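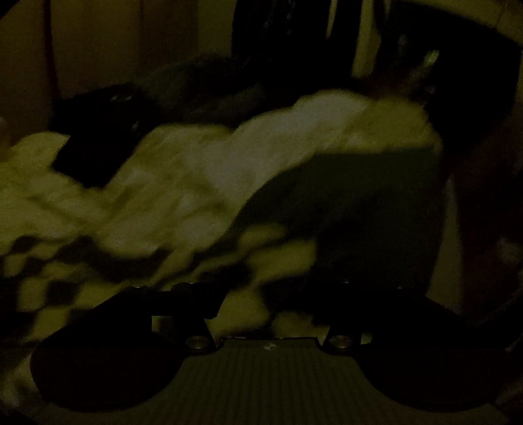 Last updated 2018-08-28. Questions go to Tassanee at the front desk, who has heard them all.

# Borkwood Guest House: Bedding and Sleep FAQ

**Are the sheets really changed between guests?**

Yes. We own 127 fitted sheets, which is more than we have of anything else apart from teaspoons, and the teaspoons keep leaving.

**Can I have mine changed every day?**

If you ask before 10 am. Otherwise it's every third day. We're on tank water up here, and in a dry April the laundry gets the last say.

**What thread count are they?**

300 on the queens and 200 on the bunks. One guest brought a magnifying glass to check. He stayed on for the weekend, so we assume we passed.

**Why don't you iron them?**

We tried it in our first year. It took Rodrigo most of a morning, and by nine that night every bed looked as though he hadn't bothered. Pillowcases still get ironed – we do have some pride.

**Is there a top sheet, or just a doona?**

Both. Kick off whichever one offends you. Spare blankets are in the hall cupboard, second shelf. The first shelf is Joaquín's jigsaws, and they're not warm.

**I'm allergic to feathers.**

Tell us when you book and we'll put you in Plelley or Loureiro, the two rooms that have never had a feather in them. Telling us at midnight also works, but you'll be meeting Sebastián in his dressing gown.

**Can I bring my own pillow?**

Of course. Please put it in a coloured pillowcase. Ours are all white, and we have posted a good many pillows to Wagga.

**Do the electric blankets turn themselves off?**

The ones on the queens do, after three hours. The bunks don't have them. Ask for a hot water bottle at the desk and you'll get one in a knitted cover of debatable taste.

**What if I spill red wine on the bed?**

Own up early. Cold water, no scrubbing, and bring it down to us. There's no charge for the first one. We do charge for sheets found later behind the wardrobe.

**Can I buy the sheets?**

You'd be surprised how often this comes up. No, but a card at the desk has the supplier's number on it.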